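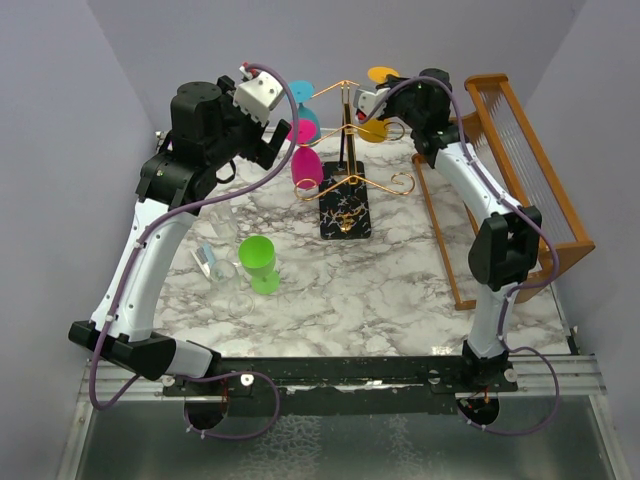 Tinar Street Tenants Assoc. - minutes, Tuesday, community room, started 7:10 pm

Chair: Špela Zupan. Notes by me again (Wei). Sign-in sheet is in the binder. Enough people for a vote.

Last month's minutes. Read, one fix: the bike room door is on the north side, not south. Approved.

Laundry room
Two dryers still out on the lower level. Zanport came, looked, left a sticker. No part ordered as far as we can tell. Špela called the office twice, got voicemail both times, then an email saying the ticket was closed. It is not closed. She wrote back with the ticket number.
Mrs. from 3C wants the price put back to what it was until all dryers work. General agreement. Not voted on, management sets the price anyway, but will go in the letter.
Card reader eats balances. If this happened to you, write down the date and the amount and put it in the box by the mail room. Don't just tell Špela on the stairs, she will forget.

Heat
Back stack is cold in the mornings, front stack people sleeping with windows open. Same as last winter. Building says the boiler was balanced in the fall. Long discussion, some of it loud. Agreed: everybody on the back stack keeps a log for one week, temp at 6 am and at 10 pm, same spot in the apartment, away from the radiator. Log sheets on the table by the door, extras from me.
Question whether we can call the city now or have to wait. Can call any time. More calls from different apartments is better than one apartment calling a lot.

Money
Balance 249 dollars after copies and the key deposit. Dues jar brought in 40 tonight. Motion to spend up to 40 on a new lock for the bulletin board, seconded, passed, one against (thinks we should just leave it open).

Courtyard
Quote for the paving and the drain is 4,000. That is the landlords cost, not ours, we only got the quote so there is a number to point at. Some people want to wait for a second quote. Others said we've been waiting for two years and the puddle is a skating rink by January. Vote to send the quote with the letter now: passed.
Planters: can stay out over winter if empty. Full ones will crack. Please take your soil down to the bin by the gate, not the regular trash.

Packages
Still going missing from the front hall, mostly afternoons. Idea to have a shelf inside the second door. Management has to OK it, fire exit rules. Špela will ask. Meantime 1A and 2D are home days and will hold boxes if you leave a note for the driver. Thank you both.

Holiday potluck
December, date to be set, depends on the room. Sign up for a dish on the sheet, there are alread five desserts and no main. Bring your own plate and cup. Kids' table same as last year. No candles, the alarm goes off.

Other
Elevator inspection paper is expired in the frame. Špela to mention it.
Somebody is propping the side door with a brick. Please stop.
Music on 4 after 11 pm, talked to directly, fine now.

To do
Špela - letter to management (dryers, price, courtyard quote, shelf), draft to everyone before it goes
Me - log sheets, bulletin board lock, call re: room for potluck
2D - ask the building next door who did thier drain
Everyone on back stack - the heat log!!

Next meeting same room, same time. Closed 8:35.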